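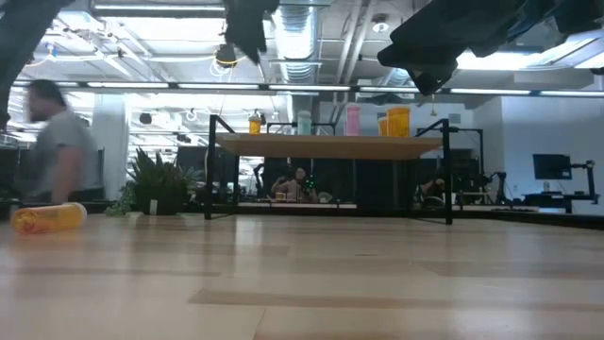 Media and Public Debate / Handouts

Week 4: Answering the audience when the audience is cross

Tuesday, September 29, 2020

Right, these are my notes from this morning, tidied up a bit for those of you who couldn't get the stream to work (sorry again, the sound dropped out for me as well). I've put in a few things I ran out of time for, and I've left out the long detour on phone-ins, which can wait for another week.

Where we'd got to

Last week Shobha Murthy took you through who writes in to programmes and papers, and why. Keep her sheet next to this one. The bit we need today is her split between people who are angry about a fact and people who are angry about a tone. They look the same in an inbox, same capital letters, same threat never to listen again, but they want quite different things from you. The first lot want a correction. The second lot want to know that a person read what they wrote, and if you send them a correction they get angrier, quite reasonably!

The Varnico case

I used Varnico again, as it's the one we have the full post bag for. Quick recap for anyone who joined late. It was a local talk programme, mornings, one presenter, one producer. In June the presenter made a joke about people who complain about bus timetables. It wasn't a very good joke. 676 messages came in over the following days, and on the Friday he read out a reply on air, then put a longer version on the programme's page.

I asked you to read the long version before class, all 1675 words of it, and I could tell from the chat who had and who hadn't. Things people noticed:

He doesn't mention buses until the fourth paragraph.
He says "some of you" nine times and "I" twice before the halfway point.
He quotes the three rudest messages in full and none of the polite ones.
The word sorry is there, but it's sorry that people felt a certain way.

Dinesh Palaniappan made a point I hadn't thought of, so I'm writing it down with his name on it. By quoting the rudest messages, the presenter picks his opponent. Everyone who wrote in politely about the 7.40 service now finds themselves lumped in with the man who suggested he be fired into the sea. And the people who hadn't written at all, who make up nearly the whole audience, come away thinking all the complaints were like that. It's a very common move in columns too, so once you've spotted it you'll be seeing it for weeks. I do.

Who is the reply for?

This was the main question for today and I don't think we settled it. A public reply has at least these readers:

- the person who complained
- people who agreed with them but kept quiet
- people who think the whole thing is silly
- your boss
- colleagues, who will read it more closely than anyone

Most bad replies are written to the last two. You can hear it, there's a sort of stiffness, and words turn up that the presenter would never say out loud ("robust" is my favourite). Niilo Seppälä asked whether you could write just to the third group, and get them laughing along with you. Well, you can, and it often works for a day or so. I'd look at what it does to the first group, though, and whether they're still there a month later. We don't have the numbers for Varnico, so I can't tell you.

On insults

A few of you wanted a rule on answering insults with insults. I don't have one. I did say that a presenter who is rude back in the first line gets read by far more people, and that this is exactly why it's tempting. My own feeling is that it depends who has the microphone. If I have a programme five mornings a week and you have an email address, then we aren't two people having a row in a pub. Kheri Massawe disagreed with me quite strongly on this and said listeners aren't made of glass, and that a bit of swearing back can be a kind of respect. I think there's something in it - I'd like to see somebody argue it properly in an essay.

For next week

Read chapter 4 of Rao, the one on letters pages. It's dry at the start but stick with it, the part about editors cutting letters is very good.

Then write your own reply to the Varnico messages. Use the pack of twelve that Saranya Gowda has put in the shared folder, not the whole post bag. Your limit is 645 words and I do mean limit, I'll stop reading when I get there. Write it so it could be read aloud. Try it on somebody who doesn't know the case, and notice where they start looking at their phone.

Send it to me as plain text please, by Monday lunchtime. If you swear in it, swear on purpose.

Office hour is at the usual time, same link as before.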